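Home | Rooms | FAQ | Find Us

Can I check in late?
Sure! I'm up until 11 most nights, and if you're later than that I'll text you the door code. Cold drinks are downstairs, help yourself and pay at the desk.

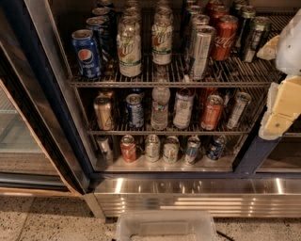

Page last updated: May

Do you take dogs?
I do, and mine will want to meet yours. It's $35 a stay (not a night).

Which room is quietest?
103, easily. It faces the garden, and Sunday mornings there are lovely.

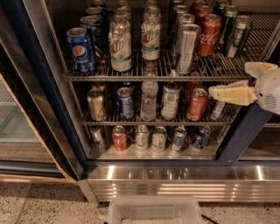
FOOD & DRINK

Is there breakfast?
Coffee and toast from me, but for a proper plate walk over to Laitinen and ask for the rye pancakes. I go way too often!

Can I use the kitchen?
Yep, just wash up after.

– Hertta Nieminen, Priterness Guesthouse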